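Nelley Word List: a plain-text collection of regional names for everyday things

Version notes and data card

What this is

Nelley is a word list. It holds 385 everyday objects, foods and bits of weather, each with the different names people use for it depending on where they grew up. If you've ever asked for a drinking fountain and been pointed to a bubbler, or argued over whether the long sandwich is a hoagie or a grinder, you already know why I started this! I've been collecting these for years on scraps of paper, and it finally got big enough to deserve a proper home.

It comes as one tab-separated text file, UTF-8, no quotes around fields. Open it in a spreadsheet, a text editor, whatever you like. There is also a second, smaller file with the notes people sent along with their answers, and I'd urge you to read it even if you only came for the data. It's the best part.

What's in the main file

Each row is one name for one thing. The columns, in order:

concept – a short neutral label, such as sandwich_long or road_circle
term – the name as the person wrote it, with spelling left alone
region – state or province, or a part of one if they gave it
age_band – in steps of 10 years, blank if they skipped it
still_used – yes, no, or "only with family"
note_id – points to the notes file, blank if there's no note

The "only with family" value wasn't in the first form. So many people wrote it in by hand that I added it in the Guvon release, and I love it. There's a whole layer of words that people keep for the kitchen they grew up in and never say at work.

Where the answers came from

Answers came in through a paper form and a web form, which asked the same questions in the same order. The paper form went out at libraries, two county fairs and a very friendly laundromat. In total 800 people filled one in. Nobody had to answer everything, so the number of answers per concept is uneven. Sandwiches and soft drinks did very well. The strip of grass between the sidewalk and the street did even better, which surprised me (people have strong feelings about the tree lawn).

Paper forms were typed in by hand and then checked by a second reader against the original. Where a word couldn't be read, the row was dropped instead of guessed at. Names and street addresses were never typed in at all.

Releases

Guvon – first public release, with the family value added to still_used
Yan – fixed region codes for the Canadian rows, merged three concepts that were really one (it was all slush)
Ornosar – current release, with the notes file split out and the weather section added

If you built something on Guvon, please move to Ornosar. The concept labels changed in Yan and they won't match.

Things to watch out for

Coverage is thick in the Great Lakes and New England and thin in the Southwest. Please don't draw a map from this and call it the whole country. There are 48 concepts with answers from only one region, and those are marked with a star at the end of the concept label. They're fun to read and no good for comparing.

Spelling is left as written, so you'll find "pop" and "Pop" and "soda pop" as separate terms. A small table called variants.txt groups the obvious ones. I kept it apart from the main file so you can ignore my choices and make your own.

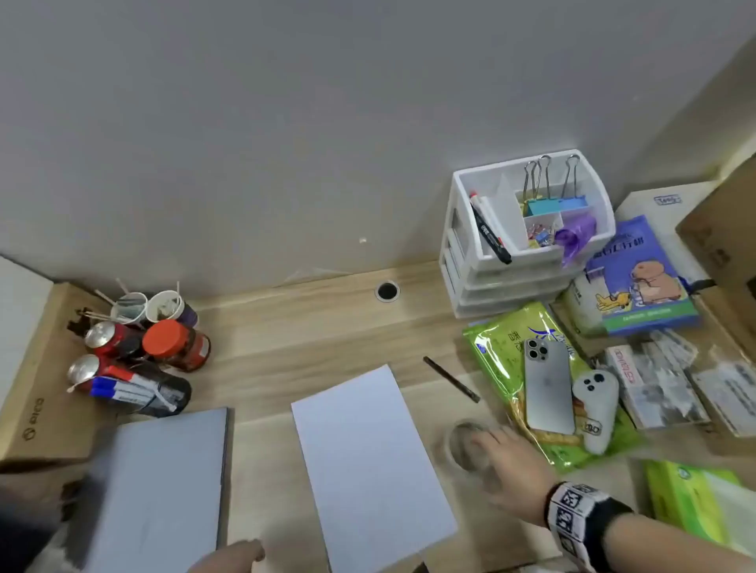
Age bands are self-reported, and so is region. The form asked where you learned to talk, and some people listed two or three places. Those rows carry a plus sign between regions. If your tool chokes on that, split on the plus and you'll be fine.

Good uses

Classroom exercises, word games, crossword clues, a quiz for a long car ride, getting the dialogue right in a story. One class used the weather section to write a fake forecast in nothing but local words, and it was wonderful. It would also make a nice small set for anyone learning to clean and group text – big enough to be messy and small enough to read from top to bottom in an evening.

Adding your own words

Yes please! Fill in template.txt, one name per row, and send it through the submissions page. Tell me where you learned the word and whether you still say it. New rows are read on Mondays, and I write back to everyone who leaves a way to reach them.

License

Free to copy, share and change, including for paid work. A mention of Nelley and the release name is all I ask.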